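3.2 Equipment planning and purchase sequence

Costs were estimated at the start of the project and revised once, after the first home visits. The original plan called for two mobile manipulators shared among all participating households, with delivery between homes handled by the project van. This plan was dropped when Traltport quoted for insured transport, as moving a machine of that size twice a week would have used up the travel allowance before the end of the first term. The revised plan called for 4 tabletop arms of a lighter class, each kept in one household for the length of a placement.

The arms were bought through Sustine on a single purchase order. Simone Lopes negotiated the order and Nayara Aguiar kept the equipment register. Spare finger pads were ordered with the arms and charged to consumables. We did not lease. The lease terms offered to us excluded damage from liquids and loose material, and both were expected in ordinary living areas.

Labour was budgeted separately from hardware. We allowed 53 hours of technician time per placement, covering installation, calibration, one mid-placement service call and removal. The Girkgate placements ran over this figure and the remaining ones came in under it. Most of the overrun was parking and building access.

3.3 Matching equipment to household surfaces

Gripper selection was the least certain line in the budget. Catalogue figures for grip width and payload are given for rigid test objects, and few of the things people keep on a table are rigid. Before ordering, we surveyed the tables in participating homes and recorded 368 objects that a resident might reasonably ask to have moved, handed over or put away. Each was given a size class, a compliance class (rigid, soft, or container with loose contents) and a visibility class (opaque, translucent or clear, reflective).

Two findings changed what we bought. First, clear and translucent containers were common enough that a depth camera alone was judged a poor investment. We moved $800 per station from the depth sensor line to a second colour camera and a small diffuse lamp. Second, flat paper goods such as napkins could not be handled reliably by the parallel gripper in bench trials, so a suction attachment was added to the order for each arm. Wider fingers were also considered for large jars and left out of this round.

Table surfaces were recorded as well. Patterned and glossy tops were treated as a separate planning category, as glare and veining both interfere with segmentation of small dark items. Figure 4 gives a typical case. The tabletop has a white marble pattern with dark grey veins and a bright reflective patch, and the items gathered toward one side include a clear round tub, a stack of white paper napkins or folded sheets, white-framed sunglasses and a clear plastic cup of dark, soil-like material. Tiny black pieces lie near the napkins.

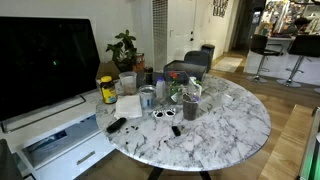

Figure 4. Household items on a round marble-patterned table in a living area. Clear, soft and reflective items of this kind were used in setting the sensor and gripper lines of the budget.

3.4 Contingency and replacement

A contingency was held against the hardware line only. It was meant for cables, mounting clamps and finger pads, and it was spent mainly on clamps. The clamps supplied with the arms assume a straight table edge and did not seat well on round tops, so a curved-jaw version was made for us by Magaña. These took longer to arrive than planned and delayed the January placements.

We recommend that groups planning similar work survey table shapes before requesting quotes, and that the cost of mounting be listed apart from the cost of the arm. Replacement of the arms themselves was not budgeted. The register will stay open until the last station is removed, and any unspent contingency will be returned to the general project account.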